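Aba Acheampong
A thread on capsule wardrobes, as I've now been told by two separate people at work that I need one.

1/ The pitch is always the same. Bin most of what you own, keep 22 items, never worry about getting dressed again. Why 22? I've read the Grolside guide twice and it doesn't say.

2/ The first step, somehow, is shopping. You clear out the jumpers you've got and then buy a "better" jumper. Beige, usually. I already had a jumper. It was fine.

3/ Bold prints are banned outright. Plaid gets a whole paragraph of telling off, and green shoes are apparently "hard to place". Hard to place where? They go on your feet. 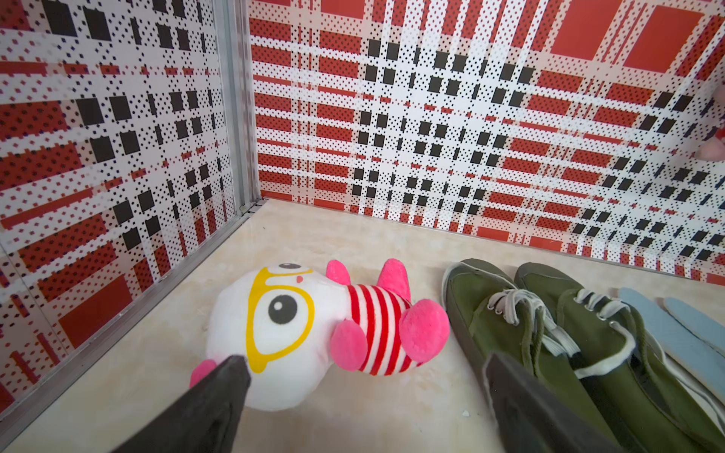 Lasow Clothes Swap Club

4/ Dede Fiadzo tried it properly last October and lasted 9 weeks. Then there was a wedding, then a cold snap, then she wanted her old coat back and the charity shop had sold it.

5/ I keep asking how much people really save. Theophilus says loads, but he's counting clothes he was never going to buy in the first place. By that maths I've saved a fortune on yachts.

6/ What does seem to help: mending things, and not looking at sale emails after 9 at night. Neither needs a guide or a colour wheel.

7/ If it works for you, lovely, carry on. I'd just like to hear from someone who's still doing it after 2 winters and isn't selling a course.

8/ Replies open. Please don't send me the Grolside quiz, I've done it. I'm a "soft autumn" and I don't believe that either.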